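Clunlow Word List, read me first

Hi! So this is my list of old weaving words, the ones I kept running into in pattern booklets and could never find in a normal dictionary. I started it in a notebook, then a spreadsheet, and now it's a plain CSV anyone can grab.

What you get: 84 words in one file, woven_words.csv, with a column each for the word, a short meaning, the booklet I found it in, and my own notes (some of those are just me grumbling, sorry). There are 13 words with more than one spelling. I kept every spelling on its own row and linked them in the last column.

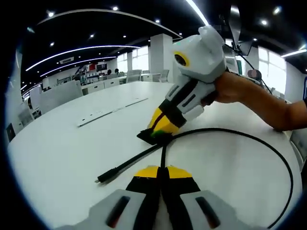

Most of the meanings come from the Haddad booklets, which are lovely but pretty loose about things like "pick" and "shot," so I wrote down whatever the booklet said and put my guess in the notes. If you sort by source you'll see the Clandlow ones are much shorter. They just didn't explain much!

Known problems: two rows have no source at all, and the accents go funny if you open the file in an old spreadsheet program. Pick UTF-8 when it asks.

Use it for whatever you like, a link back is nice. Last updated Saturday, June 19, 2021. I'm hoping to get the dye words in by September.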